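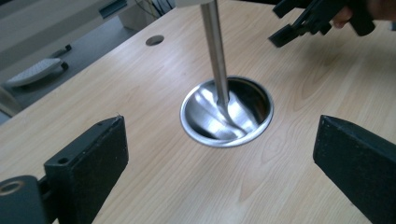 集合住宅の共用厨房を住民の手で運営するにあたり、最初に整えるべきものは設備ではなく記録であると筆者は考えている。筆者の居住する集合住宅「Multton」では、一階の共用厨房を登録世帯が交代で使用しており、登録世帯数は現在70である。利用開始から長らく、使用後の清掃は各世帯の良識に委ねられてきた。しかし、洗い残しに関する申し立てが増えたため、12月より点検簿を導入した。点検簿には対象箇所を具体的に記すこととし、たとえば木目の天板に丸いステンレスのボウルがはめ込まれているような造作であれば、ボウルの内面だけを拭いて終えるのではなく、天板からわずかに立ち上がった縁の周囲まで確認の対象とする。磨かれた金属面は光をよく返すため、内側がきれいに見えると縁の確認がおろそかになりやすい。

点検簿の様式は、近隣の集合住宅「Skollness」で用いられているものを参考とした。先方の様式は項目が細かく、記入に相応の時間を要する。当方では項目を6に絞り、使用開始時刻、使用終了時刻、火元、排水口、作業面、ごみの搬出とした。自由記入欄も設けたが、導入当初はほとんど利用されなかった。欄の名称を「備考」から「次の使用者への連絡」に改めたところ、布巾の補充や蛇口の緩みなど、実務上有用な記載が見られるようになった。

費用についても記しておきたい。登録世帯からは年額4000円を徴収し、洗剤、布巾、ごみ袋等の消耗品に充てている。当初は使用回数に応じた徴収も検討したが、集計の手間が大きく、定額とした。使用頻度の低い世帯から不公平であるとの意見が寄せられたことは事実であり、この点は次年度の説明会において改めて取り上げる予定である。なお、消耗品の購入先は「Pitach」に一本化している。配達の時間帯を指定できる点が主な理由であるが、布巾の厚みについては賛否が分かれている。

使用時間は午前7時から午後9時までとする。夜間の使用を求める声もあるものの、厨房の直上に居室があり、換気扇の運転音が問題となる。防音に関する工事の見積もりを「Vishwakarma」に依頼したが、管理費の範囲では対応が難しい金額であった。当面は現行の時間を維持し、年末年始に限り、事前の届出により終了時刻の延長を認めることとした。届出の用紙は点検簿の末尾に綴じてある。

運用上の課題として、記入漏れがある。特に朝の短時間の使用において、湯を沸かしたのみであるとの理由から記入を省く例が散見される。規約上は使用時間の長短を問わず記入を要するが、掲示による注意喚起を重ねても大きな改善は見られなかった。そこで、点検簿の置き場所を入口脇の棚から流しの横の壁面に移し、筆記具を紐で固定した。移設後は朝の記入が増えている。紙面が水はねで傷むため、透明の覆いを付けることを検討中である。

点検簿の保存期間はまだ定めていない。古い冊子は現在、厨房の吊戸棚に収めているが、棚の余裕は乏しい。他の集合住宅で同様の記録を保管している方があれば、期間と保管方法をコメント欄にてご教示いただきたい。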